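3.2 What changed for the staff

Keltari, the firm we visited in Brerdale, told us its demonstration program would "free people from handling work." We had read the same sentence in the Gorneo brochure, so we asked to see the shift records before agreeing with it.

Over 543 restocking tasks were logged in April. In 289 of them a worker had to guide the item by hand with a gripper tool, and those tasks are still counted as automation in the company's summary. We think that is generous. The handling is still there – it just has a new name and a different line on the timesheet. 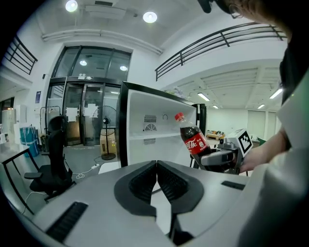 The six workers we interviewed did not complain much. Most said the new job was easier on the back and harder on the patience. Two missed being able to chat while they worked. None had been given a raise, although the job description now lists "training data" as a skill.

Our supervisor at Azimi College asked whether the savings might show up later. They might. The plan we were shown assumes 3939 tasks by the end of the year, with no figure for how many will need a person. We asked for one twice and were sent the brochure again.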